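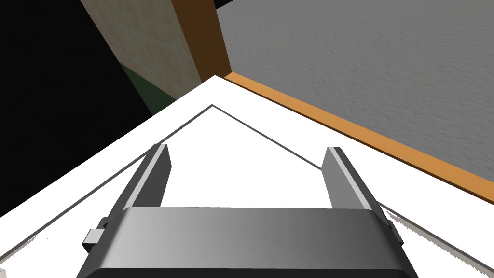 Voters reward councils that explain their mistakes early, new study finds

Local politicians who own up to a failed project within days keep far more public support than those who wait for the full report, according to new research from the Prustari Centre for Local Government. The study looked at 267 council decisions that went wrong, from overspent swimming pools to bus routes scrapped after one winter, and followed how residents felt about the people in charge.

The work was led by Aslı Çetinkaya, who has spent seven years collecting council minutes, local election results and letters to the editor across 16 towns. It is published this August and is free to read on the Centre's website.

"I went in expecting the size of the loss to matter most, and I was delighted to be wrong," said Aslı Çetinkaya. "People can be very forgiving about money. What they remember is the month when nobody at the town hall would answer the phone. I must have read that complaint in every town we studied!"

The town of Rivham gave the team one of its clearest cases. Its council closed a new covered market soon after opening because the drains could not cope. The council leader held an open meeting at 7 pm the following evening, took questions until the hall shut, and put the repair bill on the noticeboard. At the next election the ruling group lost a single seat. Ulletti, a town of much the same size with a much smaller problem (a car park resurfaced twice), said nothing for most of a year and saw the whole ruling group voted out.

Coalition councils turned out to be a puzzle, and a fascinating one. Where two or more parties shared power, residents were less sure whom to blame, and the partners often spent their first public statement pointing at each other. That did neither side much good. In Gökçe, the smaller party in the coalition issued a joint apology with the larger one, and both held their vote.

The researchers are careful about what the figures can show. Towns that speak up early may simply be better run in other ways, and the study covers only places where minutes were kept in full. A second stage will test the findings through interviews with 30 serving and former councillors, including several who lost their seats and have been wonderfully frank in early conversations.

"There is so much good research on national governments and so little on the people who decide when your bins go out," Aslı Çetinkaya added. "We would love to hear from any council willing to open its older records to us, however dusty."

Councils wishing to take part in the second stage can write to the Centre's research office.

Related items
Who turns up? Attendance at evening council meetings
Small parties and the price of sharing power
Reading the minutes: a short guide for residents

Contact: Press Office, Prustari Centre for Local Government | Copyright Prustari Centre | Back to top

Comments (3)

marketgoer
I was at the Rivham meeting. It was hot, loud and far too long, but I came away knowing what had happened to the drains.

T. from Ulletti
Twice resurfaced and it still floods by the ticket machine.

Former clerk
Pleased to see minutes being put to use. Will the second stage include clerks as well as councillors? We hear most of it first.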